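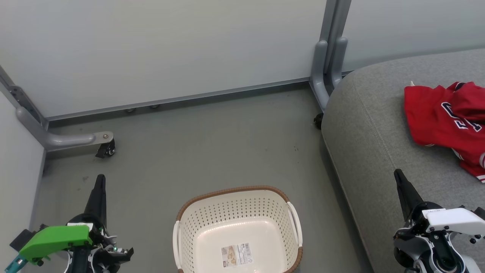
White laundry basket, brown rim.

Purkeo Pictures FAQ

So what is Purkeo?
It's the little film company I run with Senad Ivanov in Trevville. We make shorts and web series, mostly comedies (Senad keeps pushing for a thriller!).

What's coming up first?
Two shorts, both written by Antonina Kravchuk. We start shooting in September and I can't wait.

Can I send you a script?
Please do! Keep it under 4000 words and put your name on page one.

Do you pay actors?
Yep, every speaking part, and lunch too.

When will I hear back?
Give us two weeks. If it's been longer, write again, I lose emails.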